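Ticket 674
Subject: Dehumidifier in laundry room shuts off overnight, support says it is normal
Product: Virance room dehumidifier, bought through Leblanc
Site: Andport, ground floor
Opened: 2020-02-17
Priority: Low (set by Nakbridge support, I would not have picked Low)
Status: Closed by customer

Customer
The unit runs fine in the evening and by morning it is off. The tank is not full. The full-tank light is not on. The only thing lit is the small green standby light, so it has power. If I press the button it starts right up again and acts like nothing happened. This has been going on every night since we moved it into the laundry room. It never did this in the hallway.

Before you send me the list: yes, I have unplugged it and plugged it back in. Yes, the filter is clean. I have also read the manual, both the part about the timer and the part about the timer that contradicts the first part.

Support
Thank you for contacting Nakbridge. The behavior you describe is normal. The unit stops when the room reaches the humidity you have set. Please confirm your target setting and tell us what the room is used for.

Customer
I have heard "normal" from support desks before and it usually means the ticket is meant to go away. The target is set to the lowest mark on the dial. The room does not reach it. I have a separate gauge on the shelf and it reads well above that every morning when I find the unit off. So either my gauge is wrong or your unit is, and the gauge cost less but has given me no trouble.

The room is used for drying clothes indoors. We don't have a dryer. Bigger things go on a rack along the wall and small things go on clips. 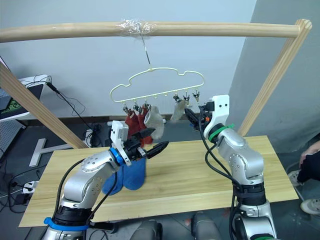 Drying setup: socks on the clip hanger, hung from the wooden dowel.

The window stays shut in winter. The door is closed at night and open during the day.

Support
Thank you for the details. Wet laundry close to the air intake can give a false reading. Please move the unit so it has clear space on all sides and let us know the result. Please also check that the timer is set to zero.

Customer
Moved it to the opposite wall. Ran it for 2 nights. Same thing both nights.

The timer is at zero. I would also like to point out that laundry near the intake would make the unit think the room is damper than it is, which ought to keep it running. You are telling me it shuts off because the air going into it is too wet. I don't see how that works and I suspect the answer was pasted in from some other ticket.

Support
You are correct, and we apologize. That advice applies to units that will not stop. We have passed your ticket to a technician. Could you tell us the temperature in the room overnight, and whether the unit is off at the same time each night?

Customer
I don't sit up with it, but I got up to check on 3 nights. It was running at midnight every time. On the first night it was still running when I went back a bit later, and on the other two it had already quit. So it isn't a fixed time, and I think that rules out the timer whatever the manual says.

The room gets cold. The heating goes off at night and there is an outside wall. The hallway stays warmer, for what that's worth.

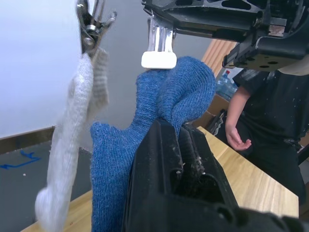 I would rather have an answer that can be tested than another suggestion to move it around. The thin stuff is dry by breakfast either way. Anything heavier takes until the next evening, and in the hallway days the same load was done by the morning.

Support (technician)
This looks like the low temperature cutout. When the coil gets too cold it ices up. The unit stops the compressor to defrost and should restart by itself. On this model, if the room is still under the cutout temperature when the defrost ends, it drops to standby and stays there until the button is pressed. No warning light is shown for this.

To test: leave the laundry room door open overnight, or keep the heating on low in there for one night, and change nothing else. If it runs until morning, that is the cause.

Customer
Door closed, heating on low: still running at breakfast. Tank nearly full, which I have not seen before in that room.

Door open, heating off: off again by morning. So the open door does not do it, at least not in our house.

I accept the explanation. I don't accept "normal." A machine sold for damp rooms that gives up in a cold one and shows a green light should say so on the box, or at least in the manual. Page 2 of the troubleshooting section lists "unit stops" with exactly one cause, the full tank.

Support (technician)
Agreed on the manual. I have sent a correction request to the documentation team. The next revision is planned for March. There is no firmware on this model, so the standby behavior can't be changed.

Customer
I will believe the March revision when I see it. For now I run the unit from late afternoon until bedtime with the door shut, then turn it off myself. Close the ticket, but please don't mark it as "working as designed."

Support
Ticket closed. Resolution code: Workaround provided.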